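Istico opens guest house in Girham for families of hospital patients

Girham, 14 Nov 2019

Istico, the housing association of the Girham region, announces today the opening of a new guest house for families who must travel far to visit a relative in hospital. The house is called Felholm, after the old farm which stood on the same land, and it lies a short walk from the main entrance of Girham General Hospital.

Felholm accepts its first guests this week. The price is the same during the whole year and families with a low income can ask for a reduction. The request is made with one page of paper, and the answer is given on the same day.

The need for such a house is known in Girham since a long time. The hospital serves many villages in the hills, and the last bus to the valley leaves early in the evening. Until now the relatives had the choice between a hotel in the center, which is expensive for a stay of several weeks, and a chair in the corridor. In a survey made by Istico, 1159 people who had visited a patient answered questions about where they slept, how they came to the hospital and what they paid. Many of them wrote long comments in addition to the answers, and these comments have been read with attention during the planning.

The most frequent wish was a simple one: a quiet room with a door that closes. The second was a kitchen. People who stay near a sick parent or child eat at unusual hours, and they told us that they were tired of sandwiches from the machine. For this reason Felholm has two shared kitchens, one on each floor, and they are open day and night. Every family receives its own shelf and its own part of the refrigerator.
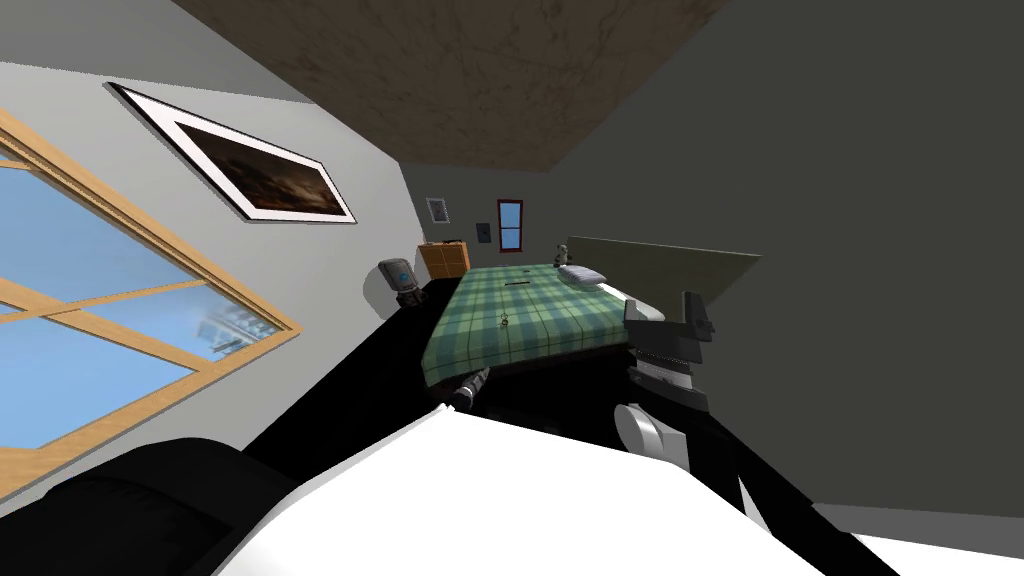
Image: Istico / computer rendering of an interior. Free for press use with mention of the source.

The bedrooms were designed together with the furniture workshop Oshima, which is also located in the region. Oshima has delivered the beds, the tables and the wardrobes, and will repair them when it becomes necessary. The agreement with the workshop includes the maintenance for the coming years, so that a broken drawer or a loose hinge does not wait for months.

Special attention was given to the noise. The doors close softly, the floor of the corridors is covered with cork, and the laundry room is placed in the basement, away from the sleeping rooms. Guests who come back late from the hospital can enter with a code and do not need to ring the bell.

The building work started in June of last year and was finished on time. The old stone wall of the farm was kept along the garden, and the apple trees too. The garden is open to all guests and also to patients who have permission from their doctor to leave the ward for an hour. A path without steps connects the garden with the side gate of the hospital.

The project was paid by Istico from its own reserve, and by gifts from over 700 households in Girham and the neighboring villages. Istico thanks all of them warmly. The gifts were used only for the furniture, the kitchens and the garden, as it was promised at the beginning of the collection.

How to reserve a room

Rooms can be reserved by telephone or at the reception desk of the hospital, where the staff has the list of the free rooms. A letter from a doctor is not required. The shortest stay is one night. Families who do not know how long they will stay can take a room without giving a date of departure, and they pay at the end of each week. Pets are unfortunately not accepted, with the exception of guide dogs.

About Istico

Istico is a non-profit housing association with its seat in Girham. It rents apartments to families, students and older people, and it manages the buildings with its own technical service.

Information for the press

Journalists who wish to visit Felholm are kindly asked to contact the press office of Istico in advance. Out of respect for the guests, it is not allowed to take photographs in the kitchens and corridors when guests are present. Plans of the building and further images are sent on request.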